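Projects > Student Reports > Materials and Waste

June – by Anjana Marikar

Filed under: Student work, Packaging, Recycling

Why Bottles Have Waists: Shape, Stiffness and Waste in Single-Serve Drinks

Background

This report was written for the second-year packaging course. Our group was Ekkachai Intarasuk, Nazma Nanayakkara and me. The question we were given was broad: pick one everyday package and explain why it looks the way it does. We picked the small plastic drink bottle because all three of us buy them and none of us had thought much about the shape.

A thin plastic wall does not hold its form well by itself. A flat panel of it bends when you press it with a thumb. If the same panel is curved, or has a groove pressed into it, it takes more force to bend. Bottle makers use this to take weight out. The less plastic in each bottle, the cheaper it is to make and ship, so there is steady pressure to make walls thinner and let the shape do more of the work.

Grooves, ribs and a narrowed middle all help, but each one costs something. A deep groove leaves less flat space for a label. A very narrow waist makes the bottle taller for the same volume, and a tall bottle tips more easily on a belt or a shelf. Caps matter too. A sport cap uses more plastic than a flat screw cap, and the closure is often a different plastic from the body.

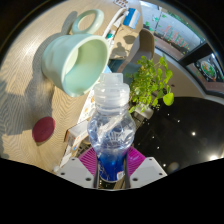

What we did

We collected empty bottles from the bins in our building over one term and ended up with 48 that were clean enough to test. We sorted them into four groups by body shape: straight, ribbed, waisted and square. The square group was the smallest and we were not able to say much about it.

For the squeeze test we laid each bottle on its side with the cap on and pressed down at the middle with a flat block. We read the force from a kitchen scale underneath and stopped when the wall had moved in by 13 mm. Arif Weerasinghe from the workshop helped us build the guide that kept the block level. Our first guide was made of cardboard and leaned to one side, so we threw out those readings and started over.

We also cut up a few bottles from each group and weighed the body and cap separately. Nazma did all the weighing so the method would stay the same.

Results

The ribbed bottles were the stiffest for their weight. The waisted bottles came second, but with a wide spread. Some were close to the ribbed group and others folded at the narrow part almost as soon as we pressed. The straight bottles were the heaviest and were about as stiff as the better waisted ones.

We think the spread in the waisted group comes from where the narrow part sits. When it is near the middle, our block pressed right on it. When it is higher up, the block landed on the wider section below. This is a weak point in our test and we should have pressed each bottle in two places.

Caps were a bigger share of the total weight than we expected. With sport caps in particular, a light body did not always mean a light package. Two bottles with nearly the same body weight could end up quite different once the cap was on the scale.

A small survey on handling

Ekkachai asked people in the cafeteria line to hold four of the bottles, one from each group, and say which was easiest to grip. Most chose the waisted one. A few chose the ribbed one and said it felt less slippery. We did not fill the bottles, and several people told us that an empty bottle is not a fair test. We agree with them. 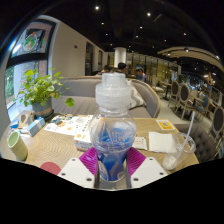
Grip is one reason a drinks company might keep a waist even when ribs would save more plastic. The other is that people recognize a shape from across a store before they can read a label. A clear bottle has little else to go on once the label is off. On one like this, with a rounded upper part, a narrow waist and some kind of raised lettering or pattern across the body, the outline is still easy to pick out when the raised part is hard to read. Our course tutor, Bogumił Makowska, pointed out that molded details can also stiffen the wall a little, but we had no way to separate that effect in our data.

Waste

Our building throws out close to 2000 drink bottles a term, going by the bag log kept at the loading door. If every one of the straight bottles were swapped for a ribbed one, the saving in plastic would be real but small. Refilling would save far more. The water station on the ground floor was out of order for part of the term, and the log shows more bags in those weeks.

Things to fix

Press each bottle in two places. Fill the bottles for the grip survey. Find more square bottles, or drop that group. Record the cap type at the time of sorting – we had to go back and do this later, and by then a few caps had been mixed up.

The full table of readings is with the course office, along with the drawing for the block guide.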